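Skunora cell software: gallery and notes

Posted May 6, 2020

Skunora is the control and planning stack we run on a two-arm table cell. The pages under Docs cover the interfaces and the install steps. The gallery is for people who asked what the cell looks like while the software is running, and for anyone who wants the notes that go with each part. It will get more entries as the other modules settle down.

The code is split into four processes. Pitham does perception. Mercado is the motion planner. Sondow records everything and plays it back. The fourth is the arm driver, which never got a name and is listed in the repository as "driver". They talk over one local message bus, and any of the four can be restarted while the others stay up. If the driver restarts, the arms hold position until it comes back.

Most of the work since December has gone into handling thin-walled objects. Cups are the main test item. They are light, they deform, and a small error in the approach height is enough to knock one over. Blocks and boxes hid a lot of mistakes that cups did not.

1. Rim grasp and reorientation

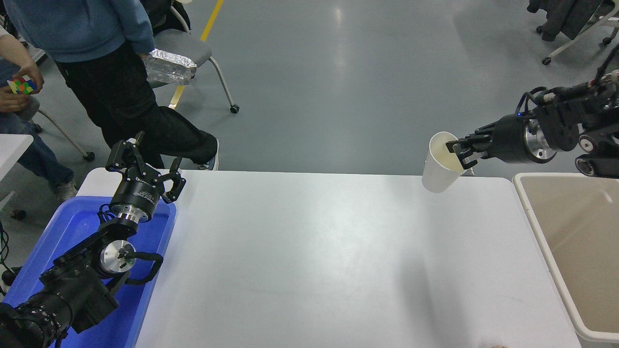 Mercado treats a held object as part of the arm from the moment the fingers report contact. The collision model is rebuilt with the object attached, and every plan after that has to clear the table and the other arm with the new shape. For a rim grasp this needs some care. The right gripper has the white cup by the rim and the cup is tilted, mouth toward the upper right, so the lowest point of the combined shape is the closed base and sits well away from the fingers. Earlier versions of the planner used an upright cup for the attached shape no matter how it was held. Plans came out that looked fine in the viewer and put the base into the table. The current version takes the object's orientation from Pitham at the time of the grasp and updates it until the release.

The attached shape is a plain cylinder, padded by a fixed margin. We tried a proper mesh. It made planning slower and did not change which plans were accepted, so it was taken out again.

Two settings matter most here:

attach_margin – how much the held shape is grown on every side. Start large and reduce it.

tilt_limit – the largest tilt the planner may use on the way to the release pose. With empty cups it can be left open. Set it low for anything that could spill.

Grip force is not planned. The driver closes until the motor current passes a threshold and then stops. The threshold for cups is kept in its own profile, and loading the box profile by mistake will crush the rim. There is now a check at startup that compares the profile name with the task name and refuses to run if they disagree.

Pitham, in short

Pitham takes the head camera and both wrist cameras and publishes a list of objects with poses and a confidence value for each. It has a segmentation step, a pose fit and a tracker. Only the tracker keeps any state.

White cups on a white table were a poor match for the first segmentation model. The edge of the cup would drop out on the bright side and the fit would slide toward the shadow. We collected 1,400 labeled images to retrain it, and kept 251 of them back for testing. The new model is better on the bright side. It still has trouble when a cup's shadow runs long and another object sits in it, and that case is open in the tracker under "shadow merge".

The other change was a work area mask. The head camera sees well past the table, and the old version spent time segmenting floor, chairs and people's shoes. The mask is computed from the table corners at startup and grown slightly outward. Objects outside it are never published. The bin is a separate, fixed region with its own entry in the config file, and so is the tray. If either one is moved, run the region tool again before starting a task.

People are handled apart from all of this. The mask is only for objects, and nothing in Pitham should be used as a safety function. The driver has its own speed limits and the stop circuit is in hardware.

2. Hover and approach
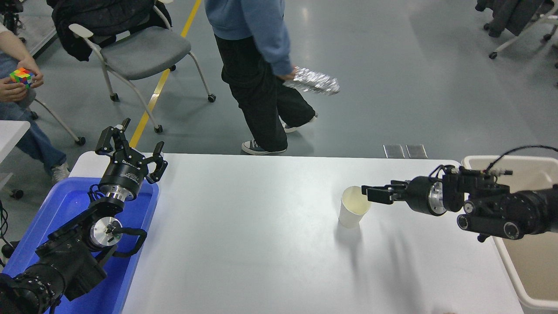 Approach planning is done in two stages. The first brings the gripper to a hover pose near the object, at normal speed, using the object pose from the head camera. At the hover pose the arm waits for a fresh pose from the wrist camera. The second stage is a short straight move, slower, planned against that fresh pose. If the two poses differ by more than a set amount, the second stage is dropped and the planner goes back to the start of the first.

The wait was the cause of a long-standing complaint that the arm seemed to freeze beside objects. It did, for as long as it took the tracker to settle. The tracker used to restart from nothing when the wrist view came in. It now starts from the head camera's estimate, and the pause is short enough that most people do not notice it.

Hover poses are picked from a small table of offsets stored with each object type. The cup has entries for side and top approaches. Mercado tries them in order and takes the first one that gives a collision-free plan for both stages. It does not search for the best one. We had a version that scored every candidate, and it kept switching its choice between cycles when two scores were close, so the arm would start toward one side and then turn back. Taking the first that works is easier to follow and easier to debug.

The parked arm

With a one-arm task the other arm still has to be somewhere. Mercado handles it as an obstacle that can move if asked. Each arm has a list of park poses in the config file, and the default one for the left arm keeps it over the left end of the table. The planner will first look for a path that leaves the parked arm alone. If it finds none, it asks the driver to move that arm to the next park pose on the list and plans again.

Cables are not in the model at all. They are covered by padding on the wrist links, which is crude. It costs a little reach when the arms are working close together. A better cable model has been on the list for a long time and is not planned for this release.

Sondow and replay

Sondow writes every message on the bus to disk along with the camera streams. Replay feeds the same messages back at the original timing, so Pitham and Mercado can be run at a desk against a recorded session. The driver is replaced by a stub that accepts commands and throws them away.

Before a release we replay 1,000 recorded approaches through the current planner and compare the results with the previous release. On the last run 986 gave a valid plan on the first try. The rest needed a second hover pose or failed, and each one was looked at by hand. Most of the failures had a cup so close to another object that the side approach was blocked and the top approach went over the reach limit. Replay cannot show whether the grasp would have held, so a pass only tells us about the planning side.

Two notes on using it:

Recordings made before the message format change in December have to be converted first. The convert tool is in the Sondow folder. It writes a new file and leaves the old one alone.

Replay at faster than normal speed is possible but the tracker will drop images. Use it for checking the planner, and run at normal speed for anything to do with perception.

Known problems in this release

The viewer sometimes draws the attached cylinder at the old pose for a moment after a regrasp. The planner has the right pose, the drawing is late.

If both arms ask for the same object in the same cycle, the one listed first in the config gets it and the other reports "no target". The message should say that the object is taken.

Restarting Pitham in the middle of a second-stage move causes the move to finish on the last known pose. We want it to stop and go back to hover – the change is written but has not been through replay.

The region tool does not warn when the tray and table regions overlap. Check the overlay by eye after running it.

Coming next to this page: two-arm handover, the region tool, and the replay viewer. Sample recordings for both of the tasks described here are on the Downloads page, along with the cup profile and the default park poses.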